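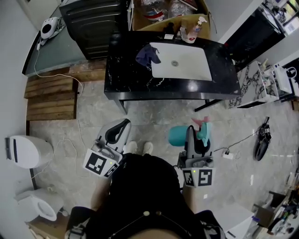
Why Does Water Spin Down the Plughole?
November 9, 2025
By the Nustside Kids' Page writer

Go and stand in your bathroom for a minute. I'll wait. Have a good look at the sink, because I reckon it's the cleverest thing in there and it hardly ever gets any credit. You spit toothpaste in it, you splash half the water onto the floor, and you walk off. I did exactly the same until I was grown up and had to fix one!

So let me tell you what's going on in a bathroom sink, from the bowl down to the bit hidden underneath.

The bowl

The part that holds the water is called the basin. Basins can be round, oval, square or rectangular, and lots of them are white. White is handy for spotting dirt, which your parents like and you probably don't. Many basins are made from a kind of pottery. It starts as wet clay, a bit like what you squish at school, and then it gets a glassy coating called a glaze and goes into a very hot oven called a kiln. The glaze is what makes it feel so smooth. Mud and soap can't get a good grip on something that slippery, so they wash away.

Run your finger across the bottom of an empty basin. It might look flat, but it isn't quite. It slopes very gently towards the drain. If you've got a marble, pop the plug in first (please, please pop the plug in first) and let it go near the edge. It should roll to the middle all by itself. Water does the same thing. It always heads for the lowest spot it can find.

The hole

The hole in the bottom is the drain, and it usually has a metal ring around it. Metal is tough, and it makes a neat edge for the plug to sit in. Some plugs are rubber and live on a chain. Others pop up and down when you push them, and I could happily push one of those all afternoon.

Now fill your basin halfway, let the water go still, and pull the plug. See the little whirlpool? When I was at primary school in Latden, a bigger kid told me that water always spins one way in Australia and the other way in Canada. I believed it for years. I even wrote to my cousin and asked her to check her bath!

It isn't true for sinks. The turning of the Earth does help huge storms to spin, and those really do go in opposite directions in the north and the south. Your sink is far too small for that to matter. What matters is how the water was already moving when you pulled the plug. If it was swirling a tiny bit to the left, it'll speed up that way as it gets closer to the hole. It's like a skater who spins faster when she pulls her arms in.

You can test it. Fill the basin, stir the water slowly one way with your hand, and pull the plug. Fill it again, stir the other way, and pull the plug again. You've just been the boss of two whirlpools. (Use the water on the garden afterwards if you can scoop it out. Plants don't mind being part of an experiment.)

The bendy bit

This is my favourite part. If you can see the pipes under your sink, look for one that goes down, then curves up, then goes off into the wall or the floor. It looks as though the plumber got muddled. They didn't!

That bend is called a trap. Every time you wash your hands, a little water stays behind in the bottom of the curve, like the last bit of milkshake in a bendy straw. The water blocks the pipe so that air from the drains can't float back up into your bathroom. And believe me, you don't want that air. It smells like the worst lunchbox you ever forgot about over the summer holidays.

Have you ever been in a bathroom that hadn't been used for ages and noticed a pong? Sometimes the water in the trap has dried up. Running the tap for a bit fills the bend again, and the smell stops getting through.

Traps catch other things too. Hair clips, beads, a baby tooth once in our house - that was a sad evening until we got it back. If something precious goes down, turn the tap off straight away and fetch a grown-up. Don't poke things down after it. Then you'll have lost the poking thing as well.

The top it sits on

A lot of sinks are set into a counter, or sit on top of one. A bathroom counter with a sink is often called a vanity, which is a funny old word. Vanity means thinking a lot about how you look, and it's where people stand to brush their hair and pull faces in the mirror.

Some vanities are marble, and some are made of other stuff with a marble pattern. Real marble begins as limestone, deep underground, where heat and squeezing change it over a very, very long time. The wiggly lines running through it are called veins. They come from other minerals that got mixed in, so no two pieces of real marble match exactly. If you've got a patterned top at home, try finding shapes in it. I once found a duck, a map of a river and a man with an enormous nose, all while I was supposed to be flossing.

One tip, though. Real marble doesn't like lemon juice or vinegar, because they can leave dull marks. Keep your potions in the kitchen!

Soap has a job as well

Water alone isn't much good at shifting grease. You can see this if you rub a drop of cooking oil on your hands and rinse it. Slimy, right? Now add a squirt of soap and rub again.

Soap is made of tiny, tiny pieces called molecules. One end of each piece loves water and the other end loves oil. The oily end grabs the grease, the watery end grabs the water, and off they all go together down the slope, through the drain and round the bend. Give it 20 seconds of rubbing so it has time to do the grabbing.

Your turn

Draw your own sink from the side, with the basin, the drain, the plug and the bendy trap underneath. Colour the water blue and remember to leave some in the bend. If your basin has a small extra hole up near the rim, put that in as well. It's called an overflow, and it lets water escape if somebody forgets the tap. In my family that somebody was usually me.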